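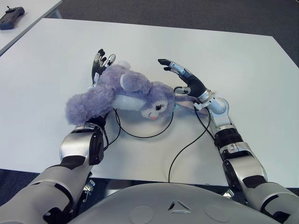
4.2 Bedtime objects and settling routines

The second part of the interview dealt with the objects that children took to bed. Parents were asked first whether the child had a particular object, then how long it had been in use, and only after that what happened on nights when it could not be found. We kept to this order in both towns. In the pilot interviews in Clurton, asking about missing objects too early led parents to talk at length about one bad night and to say little about ordinary ones.

Of the 506 households that completed the interview, 269 reported a single object that the child asked for by name or by pointing. The remainder were divided between children who took several things to bed without any clear favourite, children who took nothing, and a small group whose parents disagreed with each other during the interview. Where parents disagreed we recorded both answers and left the household out of the comparisons in this section.

Soft toys were the most common kind of object, followed by blankets and muslin cloths. Fig. 3 shows a soft toy of the long-haired type, in pale violet with a white face. Parents in Prado often spoke of toys like this in terms of one part of them. A child might hold only an ear, or rub the fur of one limb against the upper lip, and take no interest in the rest. We had not planned to ask about this, but it came up so often in the first weeks that Cremilda Holanda added a prompt to the interview sheet, and the answers from that point on are fuller than the earlier ones. The earlier households were not contacted again.

Fig. 3. Soft toy with long pile.

Texture came up more than colour or shape. Several parents had bought a second copy of a favourite toy and found that the child refused it, usually on the first night. The reason they gave was nearly always that the new one felt wrong or smelled of the shop. One mother in Clurton kept the replacement in her own bed for a fortnight before offering it, and it was accepted. A father in the same town tried washing the new toy with the old one and had no luck. We cannot say from interviews alone whether smell or feel matters more, and the two are hard to pull apart in a family home, where a toy that has been handled enough to go flat has also been handled enough to smell of the house.

Washing was a separate source of trouble. Most parents washed the object during the day, while the child was at nursery or with a grandparent. A few washed it in front of the child as part of a small ritual, with the child sitting by the machine until the end of the cycle. Long pile was said to mat after repeated washing, and some parents brushed it. None of the parents who brushed the toy thought the child had noticed. Raíssa Miranda, who carried out most of the Prado interviews, noted that parents tended to lower their voices when talking about washing if the child was in the room, and her field notes treat this as a sign of how carefully the subject was handled at home.

We expected that children with a single object would settle faster than children with none. The sleep diaries give only weak support for this. Settling times were shorter among children with an object in Prado, but the difference in Clurton was small and ran the other way in the households with more than one child sharing a room. Besov's account of shared bedrooms may help here. He argues that a sibling already in bed does much of the work that an object would otherwise do - a sound in the dark, something warm nearby - and that the object then becomes a matter of habit. Our interviews contain a few remarks that fit this view. One older brother was described as "the one she listens for", and the younger child in that family had given up her blanket without any fuss after moving into his room.

Age made a clearer difference. Children under 2 were more often given an object by a parent, and the parent chose which. From 3 onwards the child was more likely to have picked it, sometimes from a box of things that had been in the house for years. Parents were often surprised by the choice. Expensive presents were passed over for a sock, a glove puppet or a toy that had belonged to a cousin. Nivaldo Toledo coded the origin of each object from the transcripts and Anqi Su coded a portion of them again without seeing his results. Where they differed, it was mostly over gifts from relatives, which could be read as either chosen by an adult or found by the child later on. These cases were settled by going back to the recording.

The diaries also recorded nights away from home. Some parents sent the object along every time, including to hospital appointments and short stays with relatives, while others kept it strictly in the bedroom. We return to these households in section 4.3, together with the families who moved house between June and the end of the diary period.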